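Spring walkthrough, Ratomdale hall kitchen and pantry
Saturday, March 3, 2018

I did this one by myself, so blame me for the handwriting on the original. Same list as in October, with my comments after each item.

1. Exit doors open fully, nothing stacked in front — OK. The side door sticks at the top corner when it's damp out. Lean on it and it goes, but I'd like it planed before summer.

2. Fire extinguishers, tag and gauge — OK, both of them. The one by the stove is hung too high for me and I'm not that short! Please drop the bracket.

3. Smoke alarm test — OK. Very loud. Sorry to the choir.

4. Fridge temperature — 38 on the dial thermometer, OK. The freezer needs defrosting again, there's a shelf of frost in there you could ski on.

5. Dry goods, dates and seals — Mostly OK. I went through all 68 packets on the list and threw out 2, a pancake mix with a split corner and some crackers from before my time. Anything sealed stays, anything opened goes in a lidded tub with the date on it. Masking tape and a marker are in the top drawer now, so no excuses. 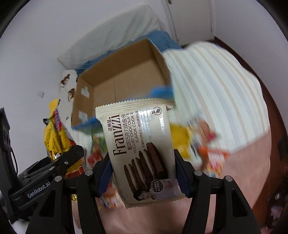
6. Allergen labels — Needs work. We have a lovely big sign about nuts and then three tubs with no label at all. If you decant it, copy the ingredients over (or just cut the panel off the box and tape it on, that's what I do at home).

7. Electrical cords — NOT OK. The Sillia urn has a nick in the cord close to the plug. I took it out of use and put it in the office with a note on it. Vukadinović quoted me $234 for a replacement and I think we should just say yes.

8. Floor mats — OK, but the Wandness end curls up. I tripped on it twice while writing this.

9. Shelving — OK. The sticker says 600 pounds for the whole unit and we're nowhere near that. Heavy cans on the bottom, please, I moved them down again.

10. First aid box — Short on burn gel and the small bandages. Everything else is in date.

Cord and mat first, then the labels. I'll look at the door again once it dries out.

Vesna Spahić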